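Wurkik Simulation Group: Minutes of the July Planning Meeting

Present: Mwajuma Mrema (chair), Jianhua Yao, Chrysanthi Tsolakis, Tarmo Dzene (minutes)
Apologies: Kevser Çetinkaya

The meeting was opened at 10:30. The minutes of the last meeting were accepted with one correction: the tray task belongs to Plidik, not to Moya.

1. State of the collection

Jianhua reported that the set for the tray task now has 161 accepted episodes. The target for the first training run stays at 3000. Chrysanthi asked if the target can be made lower. Mwajuma answered that the partner in Prostardale has planned with this number, and she does not wish to open the question again before the first run.

2. Rejected episodes

Chrysanthi has looked through the rejected episodes one by one. About 30 of them were rejected only for the reason that the operator waited too long before the first movement. It was agreed that such episodes may be cut at the start and kept. Episodes where the arm touches the rim of the tray remain rejected.
Action: Chrysanthi will write the rule in the operator guide.

3. Camera positions

There was a longer discussion about the low view from the table corner. Tarmo finds that the rim hides too much of the tray inside. Jianhua wants to keep this view, as the model should also learn from images where the objects are partly hidden. The view from above will be saved with every episode. No decision was made about the wall clock; Tarmo thinks the model could learn to depend on it, and will make a small test without it.
Action: Tarmo, test with 20 episodes.

4. Light and shadows

Mwajuma noted that the shadows on the tabletop are quite strong. Kevser sent a written comment before the meeting: she would like the lamp position to change between episodes. This was supported by all, but it must wait until the new version of Moya is installed.
Action: Kevser and Jianhua.

5. Other matters

File names should be written with small letters only. Please do not use spaces.

The meeting was closed at 11:45.

Attachment to items 3 and 4 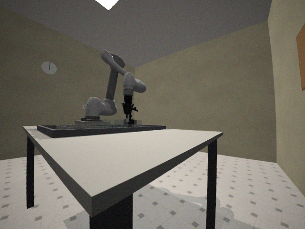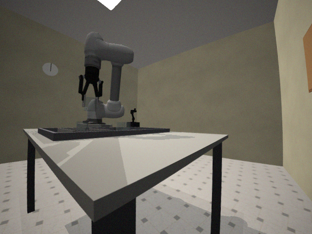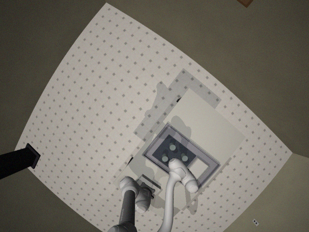 Simulated room for the tray task. First and second: low view from the table corner. Third: view from above.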